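From: Theresia Schwaiger
To: pleron-users
Date: Feb 20, 2018
Subject: Re: [pleron-users] Evidence estimates disagree between nested and tempered runs

Julián Carrasco wrote:

> Hi all,
>
> I am fitting a two-component mixture to the Pendadov light curves
> (1,971 epochs after quality cuts) and comparing it with the
> single-component model. The nested sampler in Pleron gives a log
> Bayes factor of 4.1 in favour of two components. The tempered chain
> with thermodynamic integration gives 1.3. Both report an error of
> 0.2 or better. Both runs use the same likelihood code and, as far as
> I can tell, the same priors. Posterior means and widths agree to
> well within the Monte Carlo error.
>
> Which one should I believe? And is there a setting I have missed?
>
> Config is below, trimmed.
>
> nlive = 300
> tempered.rungs = 10
> tempered.ladder = geometric
> tempered.beta_min = 0.01
> prior.period = loguniform
> prior.amplitude = uniform
> order_components = true
>
> Julián

Hello Julián,

I would not believe either of them yet. I can see three separate problems in the config, and they do not all push in the same direction. Good agreement in the posterior tells you very little about the evidence, as the posterior is insensitive to the prior normalization and the evidence is not.

I've taken them in the order in which I would check them.

1. The ladder stops short of the prior.

Thermodynamic integration computes

 log Z = integral from 0 to 1 of <log L>_beta d(beta)

where the average is taken over the power posterior at inverse temperature beta. Your lowest rung is at beta = 0.01. A purely geometric ladder never reaches zero, and Pleron does not add the endpoint for you unless tempered.include_prior is set. With that flag off, the segment from 0 to 0.01 is filled by constant extrapolation from the lowest rung.

For a flat likelihood that would be harmless. With nearly two thousand epochs, <log L> under the prior is enormously negative, and most of the curvature in the integrand sits in exactly the stretch you have skipped. The extrapolated value is too high, so log Z is too high. It will be too high by different amounts for the two models, because the two-component prior volume is larger and contains many more bad fits. I cannot tell you the sign of the net effect on the Bayes factor without seeing the curves.

Please set include_prior = true and plot <log L> against log beta for both models. If it is still falling steeply at the left-hand end, you need more rungs there. A power-law spacing, beta_k = (k/K)^5, usually behaves better than a geometric one for this purpose.

2. Ten rungs is too few for trapezoidal integration.

The quoted error on the tempered run is the Monte Carlo error only, propagated from the variance of log L on each rung. It does not include the discretization error of the quadrature. This is documented, but in a footnote, and Heidrun Frei has had an open ticket about it since January. The number printed as "error" should really be labelled as the sampling component.

A cheap way to see the size of the other term is to drop every second rung and recompute from the same chains. If log Z moves by much more than 0.2, the printed error is meaningless. You can also use the second-order correction, which uses the difference in variance at neighbouring rungs:

 correction = -(1/12) * (b[k+1] - b[k])^2 * (V[k+1] - V[k])

V here is the variance of log L at that rung. The samples are already on disk, so this costs nothing. When I did this on the Trilldale test problem the correction was larger than the Monte Carlo error until I went well past your number of rungs. Stepping-stone sampling from the same output is another option and does not have the quadrature problem at all, although it has its own bias when adjacent rungs overlap poorly.

3. The ordering constraint and the prior volume.

This one affects the nested run. With order_components = true, Pleron restricts the prior to period_1 < period_2 to break the label degeneracy. There are two ways of implementing this, and the two samplers do not use the same one.

The nested sampler maps the unit hypercube through the order-statistics transform. The restricted prior is therefore properly normalized, and Z is the same as it would be for the unordered problem with exchangeable components. No correction is required.

The tempered sampler evaluates the unrestricted prior density and rejects any proposal that violates the ordering. The rejected half of the volume is never visited, but the density is not multiplied by two to compensate. If you anchor the integral at beta = 0, the chain at that rung draws from the restricted prior normalized by construction, so the thermodynamic answer is again correct. But bridge or stepping-stone estimates that read the log prior density from the chain file will be low by log 2, that is 0.69. Before you switch estimators, check which column is being read.

There is one more catch on the nested side. The transform assumes that both components share the same marginal prior. If you gave the second component a narrower period range (you trimmed that part of the config), the transform is applied to the wrong distribution and the nested evidence belongs to a prior you did not write down. Please post the full prior block for both models.

Further remarks on the nested run

Three hundred live points is adequate for a unimodal problem of this dimension. I would not trust it for a multimodal one. The period axis in these data almost certainly has aliases, and a narrow alias peak that is missed by the initial live points is unlikely to be found later. The reported error assumes perfect sampling within each likelihood contour and knows nothing about a lost mode. Mathias Brunner's insertion-rank test is the right diagnostic. It checks whether the rank of each new point among the live points is uniformly distributed, and a small p-value means that the constrained sampler is not drawing from the prior within the contour.

I would also repeat the nested run with several seeds. If the scatter between seeds exceeds the reported error, quote the scatter.

A reference problem with a known answer

Before touching the real data, run both samplers on something where Z is known analytically. I use a pair of Gaussian shells plus a linear model with conjugate priors. Shota Sakai's Mushi script generates both and writes Pleron configs for each sampler from a single prior definition, which removes the possibility of a mismatch. I put my write-up of it on the group page last week, and the text of the relevant part is copied here as it stands, for those who cannot reach the server.

Mushi notes, part 2: procedure

Step 1. Generate the conjugate problem with mushi make --kind linear --seed 255. The analytic log Z is written to the header of the data file.

Step 2. Run the nested sampler at the default number of live points, then at twice and four times that number. The error should shrink as the inverse square root. If it does not, stop and look at the proposal scale.

Step 3. Run the tempered sampler with the prior rung included. Keep the raw log L samples for every rung. The summary file is not sufficient for the later steps.

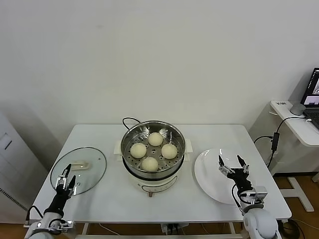
Step 4. Compare both values with the header. Differences should be expressed in units of the combined error, with the quadrature term added by hand for the tempered run.

Step 5. Repeat with the shells. Start the tempered chains from prior draws and not from the mode, otherwise a failure to cross between shells will go unnoticed.

Step 6. Only when both problems pass, change the likelihood to your own and leave every sampler setting alone.

End of the copied part.

On the question of which value to put in the paper: a log Bayes factor somewhere between 1.3 and 4.1 spans the range from barely worth mentioning to fairly strong on the usual scales, so the discrepancy does matter here. I would also vary the upper limit of the amplitude prior. It is uniform, and if the posterior for the second amplitude is well inside the limit, doubling the limit will lower the Bayes factor by very nearly log 2 with no change whatever to the fit. Your two-component preference would survive that at 4.1 and would be in some trouble at 1.3.

To summarize what I need in order to say anything more definite:

– the complete prior blocks for both models
– <log L> per rung, both models, with include_prior on
– the insertion-rank p-values for the nested runs
– the Pleron version, as the default for include_prior has changed once already

The chain files are probably too large for the list. Put them on the shared disk and post the path.

Regards,
Theresia

_______________________________________________
pleron-users mailing list
To unsubscribe, send a message with the subject "unsubscribe" to the list request address.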